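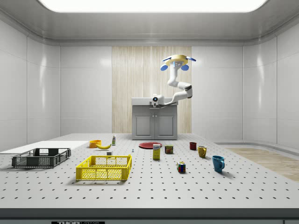 Light wood-grain panel on the back wall, white panels either side, gray two-door cabinet in front.

Home | Listings | Floor Plans | Archive

Posted by Vunska Plans, July
Print | E-mail

1/ Notes on the revised floor plans for the Dolovik building. The seller's packet has the old set. The revised set is on the Zollby listing page, under Documents, second tab.

2/ Area first. The brochure quotes super built-up area. Carpet area is in the schedule at the back of the sale agreement. Compare units on carpet area only. The loading differs between the east and west stacks, so the brochure number will mislead you.

3/ The study in the 2 BHK plan has no exterior wall. It borrows light from the living room through a fixed pane above the door. If you plan to use it as a bedroom, check the local code on windows and ventilation before you pay the booking amount.

4/ Balconies: west stack units lost depth in the revision. The utility area behind the kitchen gained it. Washer drain and water inlet are now on the same wall.

5/ Parking is one covered slot per unit. A second slot is a separate line item and is not transferable on resale unless it is written into the deed. Ask for the slot number in writing.

6/ Payment schedule: 40 percent is due by completion of the 4th floor slab. The earlier draft tied that amount to a calendar date. Slab-linked is better for the buyer. Confirm which version you are signing – both are still in circulation.

7/ Maintenance is billed on super built-up area, two years in advance, at handover. Tax is extra. The deposit for the common fund is separate and goes to the owners' association once it is registered.

8/ Amaral, the block next door, shares the access road and the sewage treatment plant. The cost split is in annexure 2. Read it. The road is not yet handed over to the city, so resurfacing is on both blocks for now.

9/ Correction to 4: corner units in the west stack keep the original balcony depth. The change applies to the middle units only.

Previous | Next | Back to Archive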